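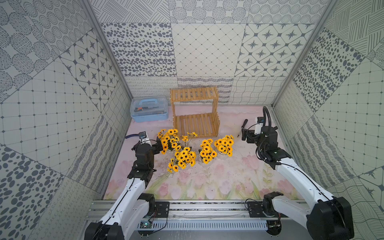
仿真向日葵买回家,插进杯子里,过一个冬天就没人再看它了,有位读者在上一期文章后面留言说。她不反对假花,家里从客厅到洗手间都摆过,只是每次搬家收拾,最后装进垃圾袋的总是它们:花瓣上一层灰,叶子压扁了,杯子倒是还能用。她问,有没有办法让一束假花多活几年。

阅读时间 15 分钟
分享 226
评论 100

留言下面跟了一长串回复。有人说用吹风机的冷风吹,有人说扔进洗衣袋里洗,有人说别折腾了,便宜东西,坏了再买。我们觉得可以写一篇,把仿真向日葵从挑选、修剪、摆放到清洗、收纳都说一遍。顺带也说说跟它放在一起的东西,一个木条架子,几只玻璃杯,一个装工具的透明盒子。这些东西单独看都很普通,摆在一起用得好不好,差别很大。

为什么是向日葵

做仿真花的人会告诉你,向日葵是最不容易出错的品种。玫瑰的花瓣层数多,一层做得僵硬,整朵就假了;百合的花瓣大而光滑,反光一看就是塑料;绣球远看可以,近看每一小朵都一模一样。向日葵的花瓣是一圈一圈的窄条,本来就有些凌乱,中间一大块深褐色的花心,表面粗糙,吃光。布料和塑料在它身上的缺点都被藏起来了。

我们在 Josex 的仓库里待了一个下午。这是一家做仿真花批发的公司,货架从地面一直顶到灯管,按颜色排,黄色占了整整一面墙。仓库里的人说,每年二月过后订单就转向黄色,先是小雏菊和油菜花,接着是向日葵,一直卖到秋天。去年有一家连锁餐厅一次订了 3,000 枝向日葵,要求花头大小一致。货发过去,对方又打电话来,说摆出来像士兵,能不能换一批大小不一样的。

这件事很能说明问题。真的向日葵长在地里,有大有小,有朝上的有低头的,有一朵还没完全打开。假花从模具里出来,天生整齐。买的时候最好大小混着买,同一束里面有两种花头就够了。如果店里只有一种规格,回家以后可以自己动手做出差别,后面会说到。

颜色也要看。仿真向日葵的黄大致有三种:柠檬黄、正黄、带一点橘的深黄。柠檬黄在店里的白灯下最好看,回到家里的暖光下会发绿。正黄最稳妥。深黄适合跟木头、藤编放在一起,放在粉色或者灰色旁边就显得重。拿不准的话,把花拿到店门口的自然光里看一眼,再决定。

看花心。花心是向日葵最值钱的部分。便宜的做法是一块印了花纹的圆片,贴在花瓣中间,边缘会翘。好一些的是植绒,手指摸上去有短短的毛,颜色有深浅。再好的是一粒一粒的颗粒,但颗粒的缝里容易积灰,不好打理。家用选植绒就行。

看叶子。多数人不看叶子,这是后来觉得假的主要原因。叶脉如果是印上去的,颜色又比叶面亮很多,那就显得廉价。叶子宁可小一点、少一点。叶子太大的,剪掉几片,立刻好看。

看茎。茎里面应该有铁丝,能弯,弯了以后停得住。没有铁丝的茎只能直着插,一辈子站军姿。

先剪,再弯,最后才插

新买的花通常是压在箱子里运来的,花头朝一个方向倒,叶子贴在茎上。不要急着插。先把它们摊在桌上或者地垫上,一枝一枝分开,让花头松一松。纸箱里压得厉害的花瓣,可以用手指从根部往外捋,捋几下就回来了。实在回不来,用蒸汽熨斗隔着一段距离给一点热气,手要快,停太久布料会缩。用热气之前先拿一片背面的叶子试。

剪茎要用钳子,厨房剪刀会崩口。茎里的铁丝比看上去硬,斜口钳最合适,没有斜口钳,用普通的钢丝钳后半段的刃口也行。剪之前把花举到容器旁边比一下,留出比容器口高出一截的长度,宁可第一刀剪得长。剪下来的断头铁丝很尖,别让它落在地垫里,光脚踩上去很疼。

剪的时候有意剪出长短。同一束里面,最高的一枝和最矮的一枝之间要有明显的差距,中间的填在差距里。如果所有花都是一样的高度,从正面看就是一个黄色的平面,像帽子。

弯茎是最花时间的一步,也最有用。从花头下面一点的位置开始弯,让花头稍微偏一个方向,有的偏左,有的偏右,有一两朵低下来。茎的中段再给一点很小的弧度。真的植物很少是笔直的。弯的时候两只手都要用,一只手捏住弯折点的下方,另一只手慢慢推,力气均匀,茎外面的塑料皮就不会开裂发白。

前面说过,同一个规格的花也能做出差别。办法很简单:挑几朵,把外圈花瓣往里拢,像还没开全;再挑几朵,把花瓣往后压,像开过头了。花心不用动。还有人会拿棕色的水彩笔在花瓣根部轻轻扫一点颜色,远看更像真的,不过水彩不耐洗,之后就不能碰水了。

杯子当花瓶

很多读者问用什么容器。我们的回答是先用家里有的玻璃杯。喝水的直筒杯、果酱吃完剩下的瓶子、缺了口不舍得扔的高脚杯,都可以。

透明容器有一个问题,茎露在外面。真花的茎在水里是好看的,假花的茎在空杯子里就有些尴尬,看得到塑料的接缝,也看得到剪断的铁丝头。有几种处理方法。第一种是让花压低,花头和叶子盖住杯口,甚至盖住大半个杯身,人从上面往下看,只看得到花。第二种是在杯子里放东西,小石子、玻璃珠、干豆子都行,顺便给杯子加重。第三种是在茎外面缠一圈麻绳,缠到杯口的高度。第三种最费事,效果倒未必最好,麻绳在玻璃里看起来有点乱。

加重这件事比好看要紧。向日葵的花头大,重量都在上面,一只轻的玻璃杯插上几枝,门口来一阵风或者猫尾巴一扫就倒。杯子里有石子就稳得多。没有石子的话,把杯子挨着放,几只杯子互相靠着,也能稳住。

一只杯子里插多少枝,没有定数。杯口要撑满,花才不会在里面转。撑不满的时候,把一小截剪下来的茎横在杯口里面卡住,或者用透明胶带在杯口贴一个井字格,花从格子里穿过去。胶带藏在叶子下面,看不出来。花店里插真花也这么做,真花因为要加水,胶带过几天会松,假花没有这个麻烦。

几束放在一起,怎么放

单独一束向日葵好摆,放哪里都可以。几束放在一起就要想一想。

最常见的摆法是排成一条直线,每束之间隔同样的距离。餐厅的长桌可以这样,家里的柜子上这样摆会很硬。我们试下来,比较自然的摆法是有前有后,有密有疏:一束大的往前放,可以让几朵松松地散到外面;一束立得直的放在中间;再来一束密实的、圆圆的,压住一边。束与束之间空出来的地方,不必填满,插一小枝细的就够了。细茎往上走,能把高度拉起来,又不挡后面的东西。

几束花里要分出主次。主的那束花头最多、位置最靠前,其余的退一点。如果每一束都想当主角,看的人眼睛没有地方落。这句话听着像摆设课上的老话,但是动手摆一次就知道,只要把其中一束往后推一掌,整组就安静下来了。

背景也有影响。向日葵的黄在白墙前面很干净,在深色墙前面很亮。花纹墙纸要小心。花纹如果是彩色的,跟花抢;花纹如果只有灰白两色,哪怕很密,圆点、格子、波浪线什么都有,也还压得住,黄色会自己跳出来。地面浅粉色也能配,粉和黄都偏暖,只要粉得够淡。我们有一位同事家里就是淡粉色的地垫,她原来担心太甜,放上向日葵以后反而觉得那块地垫终于有用了。
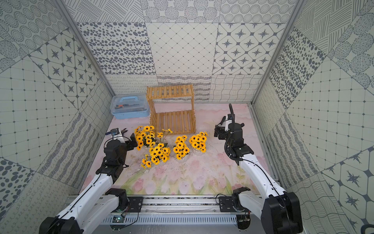

五束仿真向日葵、一个双层木架和一只半透明蓝色工具箱,摆在淡粉色地垫上。

架子的用处

说到架子。木条做的双层小架,文具店、杂货店、卖厨房用品的地方都有,名字各不相同,有的叫置物架,有的叫碗碟架,有的叫花架。结构都差不多:两侧有立着的支撑,上面一层条板,下面一层条板,中间空着。

这种架子跟假花放在一起,作用是给出高度。花放在地上或者桌面上,总是在同一个水平面。架子一放,就多出上层一个面,花可以在架子前面,可以在上层,也可以塞在下层,让花头从两侧探出来。下层塞花的时候选短茎的,不然上面的条板会把花头压歪。

条板之间有缝,这是优点也是缺点。优点是不积灰,灰从缝里掉下去,架子底下拿布一抹就好;茎也可以从缝里穿过去,等于多了一个固定的地方。缺点是小杯子放上去不稳,杯底如果比缝宽不了多少,就会一边高一边低。解决办法是在上层铺一块薄的垫子或者一张硬卡纸,颜色接近木头就看不出来。杯子要跟条板的方向错开放,让杯底至少压住两根木条。

买架子的时候,拿起来晃一下。四个脚放在平的地方,用手按一按每个角,有一个角翘,回家就会一直翘。Skunoden 是一家做小件木器的作坊,他们的说法是,小架子翘脚大多是运输时受潮,木条变形,可以在干燥的地方平放几天,上面压几本重书,多数能回来。还有一些是装的时候螺丝一次拧到底,先拧的那一边把另一边带歪了。正确的顺序是所有螺丝先拧上一半,架子放平,再一个一个拧紧。

浅色的木条时间久了会变黄,晒得到太阳的一面变得快。想让它变得均匀,隔一阵子把架子转个方向。不想让它变黄,就别放窗边。假花也一样,黄色的布料在太阳下面晒一个夏天,会褪成米色,先褪最上面那几朵。

上漆不上漆,看放在哪里。放客厅,不上漆的手感好。放厨房或者洗手间,最好擦一层木蜡油,水渍和油渍不会渗进去。擦之前用细砂纸把条板的边角磨一下,毛刺会勾住假花的叶子,拿花的时候一扯,叶子就掉了。

工具放在手边

做这些事情要用到的工具不多:斜口钳或者钢丝钳,一把十字螺丝刀,一把一字螺丝刀,剪刀,胶带,软毛刷。架子的螺丝过一段时间要重新拧一遍,花茎也总有需要再剪的时候,工具放得太远,人就会懒得动,架子晃着也就让它晃着了。

我们推荐用透明或者半透明的塑料盒子装工具,带提手的那种。原因是看得见。铁皮工具箱结实,但盖上以后里面有什么全靠记性,找一把小螺丝刀得翻到底。透明盒子隔着盒壁就能看到哪把在哪里,螺丝刀平着排一排,手柄颜色不一样的话更好认。提手的好处是可以整盒拎到架子旁边,用完整盒拎回去。

Rawat 是一家社区里的修理铺,也收旧工具,店里的墙边堆了很多别人不要的工具盒。铺子里的人说,家用工具盒坏得最早的是搭扣,其次是提手跟盒盖相连的地方。搭扣坏了还可以用橡皮筋箍着,提手断了就只能当抽屉用。买的时候打开合上几次,听一听搭扣的声音,清脆的那种比闷的那种好。提手要能放倒,立着不倒的提手在柜子里很占地方。

盒子里垫一块薄毛巾。毛巾吸潮,螺丝刀头不容易生锈,拎着走的时候也不会哗啦哗啦响。剪下来的铁丝头不要放进工具盒,另外拿一个小瓶子装,满了连瓶子一起扔。

工具盒能不能跟花摆在一起?如果是收纳,当然可以,有人家里就把工具盒放在架子边上,前面用花挡着。透明盒子比较轻,颜色也淡,跟花放在一起不刺眼。唯一要注意的是别让盒子压住叶子。塑料叶子压久了会有一道折痕,热气也很难弄平。

多少钱

我们按照普通家庭的用量买了一套,花、架子、工具盒都算上,一共 226 元,杯子用的是家里现成的。花占了 100 元,架子比花便宜一点,剩下的是工具盒。钳子和螺丝刀没有算进去,多数人家里有。

可以更便宜。网上有很便宜的向日葵,花头不小,图片也好看,收到以后多半要花时间修剪。如果愿意花一个星期天的下午来弯茎和剪叶子,便宜的花能做出七八成的样子。如果不愿意,就买贵一档的,到手就有型。

也可以更贵。有一种乳胶手感的仿真向日葵,花瓣摸上去微微发凉,近看很像真的,价格是布料的几倍。我们买过一枝来比较,放在一堆布花里,隔两步就分不出来了。所以混着买是合算的做法:最前面、人会凑近看的位置放一两枝好的,后面用普通的填。

清洗

回到那位读者的问题,怎样让假花多用几年。

灰是最大的敌人。灰落在花瓣上,刚开始是浮的,一吹就走。厨房里的灰混着油,几个星期以后就粘住了,再吹没有用。所以清理要趁早,频率比方法重要。客厅和卧室里的花,每次扫地的时候顺手用软毛刷扫一遍,从花心往外扫。厨房附近的花,要更勤一些。

吹风机可以用,开冷风,开小档,离远一点。热风会让花瓣卷边,胶也会软,花头可能整个掉下来。掉下来了也不要紧,多数花头是套在茎上的,点一滴胶再套回去。

用水洗之前先确认两件事:茎里的铁丝有没有露头,花瓣会不会掉色。露头的铁丝遇水会生锈,锈水顺着茎流到叶子上,留下棕色的印子。掉色的话,拿一块湿的白布在花瓣背面按一下就知道。两件事都没有问题,就可以洗:一盆温水,一点洗洁精,花头朝下在水里轻轻晃,不要搓。换清水再晃一遍。提起来以后倒着挂,让水从花瓣尖滴下去,不要让水积在花心里。植绒的花心干得慢,要放在通风的地方等它干透,不然会有味道。

有读者推荐把花和粗盐一起装进袋子里摇,盐会把灰带走。我们试过,确实有用,浮灰和轻微的油灰都能带下来一些,但是盐粒会卡在花心里,要再花工夫刷出来。花心是颗粒状的,就别用这个办法了。

洗衣机不行。放在洗衣袋里也不行。我们替大家试过,出来是一团。

收起来

很多人家里的假花坏在收纳上。换季了,想换别的颜色,就把向日葵往塑料袋里一塞,袋口一扎,丢到柜顶。第二年拿出来,花头全扁了,于是扔掉。

收之前先洗,或者至少扫干净。灰在袋子里闷上几个月,会变成洗不掉的黄斑。然后把长茎的花稍微弯一弯,放进一个够深的纸箱,花头都朝同一边,上面不要压东西。花头之间塞揉成团的薄纸。短茎的可以连杯子一起收,杯子里的石子倒出来,茎还插在杯子里,整杯放进箱子,明年拿出来就能摆。

如果没有地方放纸箱,还有一个办法:倒挂。用绳子把茎扎成一把,花头朝下挂在衣柜里面,外面套一个旧枕套防灰。Firkel 市集上有一个卖旧花器的摊子,摊主就这么存货,五月到九月卖不掉的假花都挂在棚子的横杆上,套着各种颜色的枕套。有几束他挂了 5 年,取下来抖一抖,花瓣还是展开的。

架子不用收。花收走以后,它可以放书、放碗、放遥控器。木条的上层放几个小盆栽也合适,真的植物浇水会漏,下面要垫一个盘子。等到向日葵再拿出来的时候,先检查一遍螺丝,摸一摸条板有没有新的毛刺,再把杯子放上去。

那位读者后来又留了一次言。她说她把柜顶的袋子拿下来了,打开一看,比想象的好,有几朵扁得厉害,剪掉了,剩下的在蒸汽上过了一遍,叶子减掉一半,分装在两只果酱瓶里。她还问,剪掉的花头能不能留着。可以留着。去掉茎的花头可以粘在礼物盒上,也可以放在浅盘子里,哪一枝的花头脱了,也有备用的能换上去。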